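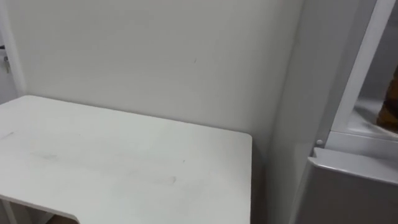 Wanted: people to do dull kitchen jobs for a learning system

Latesine wants 3,000 examples of fridge work by August. Open the door, take something out, put it on the table, put it back, shut the door. Whether a machine learns anything useful from that many goes at a fridge I rather doubt, and so does Siebe Nijs, but the work is paid and the tea is decent.

We need 13 people, no experience wanted. You must be able to stand for a whole shift and do a job slowly when told to. Fumbled goes are kept, so please don't hide them. If you've been promised elsewhere that this sort of thing will give you a butler, we make no such claim.

Write to Xiaoqing Jiang at the Drallelach office, saying which mornings you can manage.

Posted 6/11/23
4 shares | 2 comments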